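买一台机器人，要先想好哪些事

如果你走进一家商店买铅笔盒，大概几分钟就能决定。买机器人要慢得多。一家工厂、一所学校或者一间实验室想添一台机器人，往往要先开会、写清单、算钱、量房间，有时候还要先在电脑里试一试。这篇文章讲的就是下单之前的那些工作。

第一步：写清楚要它做什么

机器人有很多种。有的像一条手臂，固定在桌子旁边；有的装着轮子，可以在走廊里跑；有的只会做一个动作，整天重复。买的人要先回答一个问题：我们到底想让它干什么活？

赫恩波特（Hurnport）有一间小工厂，专门做瓷砖样品盒。工人要把一块块小瓷砖拿起来，放进盒子的格子里。他们想让机器人来做这件事，于是在纸上写下：要拿的东西有多大，有多重，会不会碎，一小时要拿多少块。这张纸叫作“需求清单”。卖机器人的公司看了清单，才知道该推荐哪一种。

清单写得越具体越好。“拿瓷砖”三个字不够用。瓷砖是平放还是竖放？表面光滑还是粗糙？盒子是从左边送来，还是从右边送来？这些都要写上。

第二步：选一只合适的“手”

很多人以为买了机器人手臂，手也就跟着来了。在不少商店里，手臂和手是分开卖的。手臂负责移动，手负责抓东西。机器人的手有一个名字，叫“夹爪”。

最常见的一种夹爪有两根手指，面对面装着。手指靠拢就能夹住东西，分开就会松手。还有一种用吸盘，像章鱼的脚一样把东西吸起来，适合又平又滑的物品。还有软软的手指，可以拿草莓和面包。

选夹爪的时候，要看手指最大能张开多宽。如果手指只能张开3厘米，就没有办法从两边夹住一个大苹果。也要看手指的内侧是什么样子，有的很光滑，有的有一排小齿，可以增加摩擦力，东西不容易滑掉。你可以自己试一下：先用干手指捏一块橡皮，再在手指上抹一点肥皂水去捏，感觉会很不一样。

第三步：先在电脑里试

真的机器人又重又贵，搬来搬去很麻烦。所以很多人会先在电脑里搭一个房间，把机器人也画进去，让它在里面动。这种办法叫“仿真”，也叫“模拟”。

在仿真里可以换地板，换墙壁，换桌子，也可以换夹爪。换一样东西，在真的房间里可能要忙一整天，在电脑里点几下就好了。要是机器人在仿真里撞到了墙，墙不会坏，机器人也不会坏。 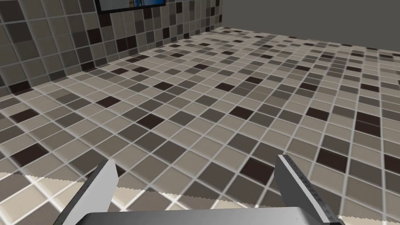

电脑画出来的房间：两根手指张开着，手指之间没有夹东西，后面是铺满小方砖的地板。

做仿真的人还会故意把房间弄得花一点。机器人常常要靠摄像头来看东西，花花的地面会让它更难分清哪里是物体，哪里是背景。如果在复杂的背景前面也能找到要拿的东西，到了真的工作间里就更有把握。

不过仿真和真的世界总有差别。电脑画出来的边缘有时会出现锯齿，光线也可能太均匀。真的房间里有灰尘，有影子，还有人走来走去。所以仿真做完以后，还要用真的机器来检查。

第四步：算钱

现在可以算一算要花多少钱了。下面是普洛德索普（Plodthorpe）一所学校的机器人小组列的预算，钱都用欧元来算。他们想买一台放在桌子上的小机器人。

小型机器人手臂：2789欧元
两指夹爪：502欧元
备用的手指垫：48欧元
合计：3339欧元

看起来已经算完了，其实还有几样没有写进去。桌子够不够结实？要不要围栏？运费谁来付？坏了以后谁来修？机器人要用的软件是一次买下来，还是每年都要付钱？

会做预算的人会把这些分成两类。一类是只花一次的钱，比如手臂和桌子。另一类是每年都要花的钱，比如修理费、软件费和电费。只看第一类，第二年就可能发现钱不够用。

预算里最好再留一小份，先不说明用来买什么。少了一根电缆，或者一颗螺丝的尺寸不对，就可以从这里出。

第五步：比较几家公司

学校的小组问了两家公司。伍伊茨（Wuyts）的价格低一些，可是要等到第二年九月才能送到。克洛夫贝格（Clovberg）的价格高一些，送得快，还会派人来教大家怎么用。

哪一家更好？要看学校急不急，也要看有没有人已经会用机器人。小组把两家的报价放在一张表里，一行一行地比：价格、送货时间、保修多久、有没有培训、零件好不好买。他们最后选了克洛夫贝格，主要是因为有培训。

第六步：量房间

机器人的手臂伸直以后，能碰到的范围叫“工作范围”。买之前要在地上把这个范围画出来。人不能在机器人工作的时候随便走进去，柜子和门也不能挡在里面。

地板要平，插座要够得着。机器人如果要装在桌子上，桌子不能晃。手臂动得快的时候，会把桌子往旁边推，轻桌子可能会跟着移动。

你也可以来做计划

找一件家里或者教室里常做的小事，比如把彩笔放回盒子里。假装你要买一台机器人来做这件事，拿一张纸，写下：

要拿的东西有多大，是硬的还是软的
用两根手指的夹爪，还是用吸盘
机器人放在哪里，插座在哪里
哪些钱只花一次，哪些钱每年都要花
如果它坏了，找谁来修

写完以后拿给同学看，请他们找找还漏了什么。

小词典

夹爪：装在机器人手臂末端，用来抓东西的部分。
仿真：在电脑里模仿真的房间和机器。
预算：提前算好要花多少钱。
报价：公司告诉你一样东西卖多少钱。
工作范围：机器人手臂能够碰到的地方。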